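Labeling gripper-to-object contact in hand-held recordings with Plimow

Plimow reads the wrist-view video from a hand-held gripper and writes one contact label per frame. This page covers version 152 of the label schema. It assumes the recordings are already synced and stored in a Mostum archive.

Step 1. Load the session

Open the archive and set the playback rate to 20 frames per second. Higher rates work but add little for slow tabletop handling.

plimow open session --rate 20

Step 2. Mask the tool

The fingers and housings stay near the lower edge of the view. Draw the mask once with the fingers open and once with them closed. Plimow interpolates between the two – check the result at the fingertips, where errors are largest.

Step 3. Pick frames for manual review

Choose frames where depth is hard to judge from one view. Two kinds are worth including: a pad on each side of a thin wall, and a pad overlapping an object on a flat surface.
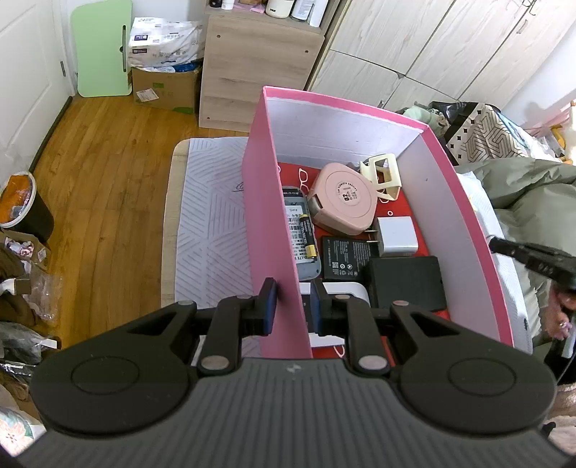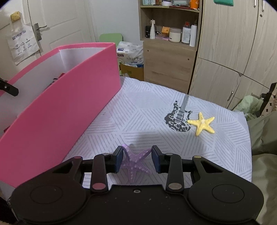 First: the pads on either side of the pink box's left panel. Second: the purple starfish between the pads.

Step 4. Assign labels

Use "near" when a pad overlaps an object in the view but touch can't be confirmed. Use "contact" only when force or finger-width data agree. A container wall gets its own object ID, separate from the contents.

Printed shapes on cloth or paper are background. If the detector returns a box for one, delete it and add the region to the ignore list.

Step 5. Export

plimow export --schema 152 --window 50

The window is in frames. Shorter windows split a single grasp into several segments.

Related pages
Syncing two grippers in Mostum
Agyeman filter: settings for finger width
Hustthorpe planner: importing contact labels
Error 1404: mask missing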